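Data > Collections > Water Quality > Pelura Basin Well Survey

We use cookies to remember your settings and to measure visits to this site. By continuing, you accept our cookie policy.

# Pelura Basin Well Survey

Version of 21 May 2021

## Summary

This dataset contains laboratory results for private drinking water wells in the Pelura Basin. It was compiled by the Casorow Water Institute from samples submitted by well owners. The release holds 1869 sample records from 436 wells, stored in a single comma-separated file.

## Contents

Each row is one sample. The columns are:

- `well_id` - a code assigned by the Institute, stable across releases
- `district` - Muñoz, Lasach or Pelura Town
- `sample_date` - year and month only
- `depth_m` - well depth in meters, as reported by the owner
- `nitrate_mg_l` - nitrate, expressed as nitrate and not as nitrogen
- `coliform` - present, absent or not tested
- `ph` - measured on arrival at the laboratory

Blank cells mean that no value was recorded. A zero is a true zero.

## Collection and testing

Owners received a sealed bottle and a printed instruction sheet. Samples were delivered to the collection point in Muñoz or Lasach and kept chilled until testing. Bottles that arrived with a broken seal were rejected and do not appear in the file. 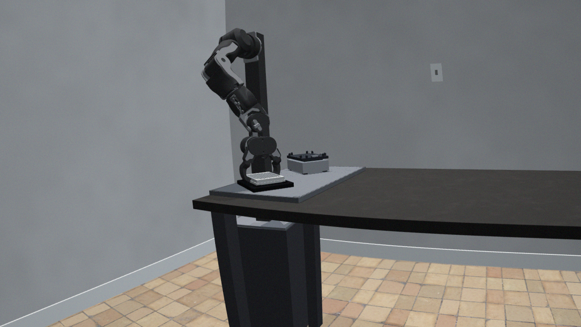 Nitrate results above 50 mg/l were tested a second time, and the table gives the mean of the two readings. Coliform testing was suspended in July of the first year while the incubator was under repair. Samples from that month are marked "not tested".

## Known limitations

Participation was voluntary, and shallow wells in the Lasach district are overrepresented. Reported depths have not been checked against drilling records. In 7 wells the owner gave two different depths on separate forms - the later figure has been used.

The data should not be used to judge whether any single well is safe to drink from.

## Terms of use

The file may be copied and adapted with credit to the Casorow Water Institute. Users may not attempt to identify individual properties. Corrections should be sent to the data desk, quoting the `well_id` and the version date.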